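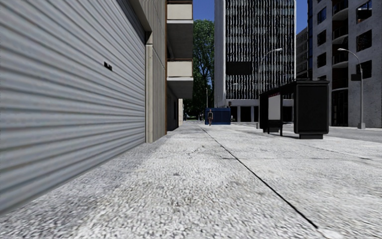 Quick one, it's almost 11 and I have to be up early. April miles are in and I'm behind. Not a lot behind. Enough to be annoyed.

Goal for the year is 1,000 miles on foot. Last year was 500 and I made it with a week to spare, so naturally I doubled it like an idiot. January fine, February awful (flu, then my mother's basement), March fine again. April I kept losing the evenings. Work thing, dentist, more work thing.

What has helped: the bakery rule. No bread in the house unless I walked for it. From my door to Wuyts is 1,466 steps going the regular way and 1,336 if I cut behind the school, and I always take the long way there and the short way back so the bread is still warm. The seeded one if they have it. They usualy don't after nine.

Shoes. People keep asking. I'm on my second pair of Tramines and no, I don't love them. Toe box is good, heel is wearing down crooked on the left, same spot as the last pair. Which is probably me and not the shoe. Riet Van Loon from the old walking group looked at the soles and told me I walk like I'm carrying a suitcase. Thanks Riet. She's right, I've been trying to swing the left arm more and now I feel like I'm marching.

Socks: wool, thin, even when it's warm. Stopped arguing with myself about that one.

Also leaving the phone at home now. Not every time, just the evening walks. First week I kept slapping my pocket. Second week I got properly lost out past Jandbridge and had to ask a guy washing his car which way the river was. Nice guy. Long answer. Got home at 8:40 and dinner was a solid block.

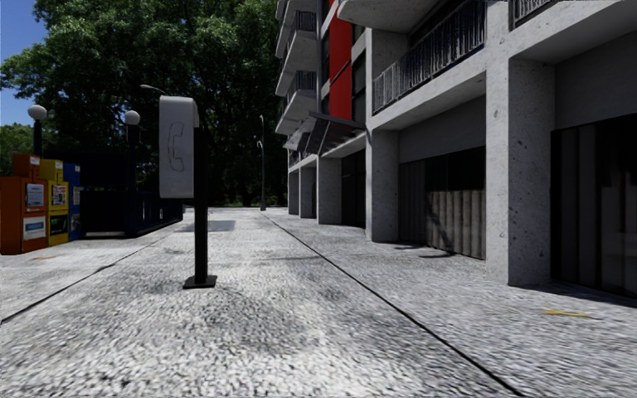

Phone stand, trees behind it.

I used to know maybe a dozen numbers by heart. Now it's my own, my mother's landline, and a pizza place that closed. So I wrote four on a card and it lives in my jacket with a twenty. Do this, it takes two minutes.

Other stuff before I forget:

Rain jacket is finished. Shoulders soak through, tried the wash-in stuff twice. Recommendations please, under a hundred dollars, with actual pockets.

Podcasts are out, obviously, with no phone. Thought I'd hate that. Mostly I think about what to cook and then I cook something else.

The Ilano loop is open again, whole thing, including the bit by the pumping station that was fenced off all winter. Muddy at the bottom. Go around to the left, there are planks. I'm doing it this weekend if the knee behaves, early, and anyone who wants to come can come. No fast people. I mean it, Dad.

Ok bed. Will fix the milage chart on the sidebar tomorrow, I know it still says February.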